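Moving a sourdough starter to a smaller bowl, now it wont rise??

Posted by Myrtle Iwasaki, 23rd August

Ok so quick one, I have to leave for work. Had my starter in a big jar since March, fed it every night, doubled every time. Last week I cut it way down bc I was throwing out so much flour. Now I keep 100 grams in a small bowl with a plate on top. Bubbles on the surface, smells fine (kind of like yogurt), but it just sits there. No rise. Tried warmer water, nothing. Tried the other flour, the Clistetti whole wheat, and it got thick and then did the same thing. Kitchen is warm. Not using it for anything till I know its alive.

Do I start over? I really don't want to start over.

clay_in_the_kitchen

Don't start over. Bubbles plus yogurt smell = alive. A bowl is wide so the dough spreads out and the gas leaks off the top, you never see the climb you got in the jar. Same starter, different shape. Put it back in something narrow, rubber band around the outside at the level you start from, check before bed.
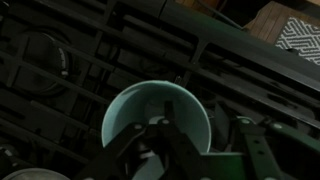
How much flour should go in at each feeding if you only keep a little? Same weight as the starter you hold back, and the same weight of water, so equal parts of all three.

Also weigh it. Don't do spoons. Small amounts, a spoon off is a big deal. And if you're keeping back most of the old stuff and adding a pinch of flour, it's hungry by lunch and flat by dinner. You may be looking at it after it already rose and fell. Look for a streaky line up the side.

Tap water fine where I am. If yours smells like a pool let it sit out overnight.

Dot R.

Mine did this and I just threw in rye. Worked great. Not sure why, rye is magic lol

hollis77

Agree with the first answer mostly, but I'd go easy on the warm water. Warm kitchen plus warm water and it peaks while you're at work and you come home to soup. Use cool water in the morning, see if it's up when you get back.

Whole wheat soaks up more water than white, so thick is normal with that one, add a splash. Thick starter still rises, it's slower to show bubbles on top is all. Stick with one flour for a few days before you decide anything. You changed the amount and the bowl and the water and the flour all in one week, so who knows which one did it.

To test it, float test is ok but not great, whole wheat ones sink and bake fine. I'd make 2 small rolls and see. Worst case you have crackers.

If theres pink or orange streaks or fuzz, toss it, don't scrape. Gray liquid on top is fine, stir it in or pour it off.

Myrtle Iwasaki

Thank you!! Back in a tall jar tonight, band on. Will feed it equal parts and leave the flour alone. Didn't think about it rising while I was out

Related

Can I freeze starter in an ice cube tray
Loaf is gummy in the middle but crust is dark
Skandberg rye vs regular rye, any difference
What to do with discard besides pancakes
Dutch oven lid stuck after baking
Dough sticks to towel every time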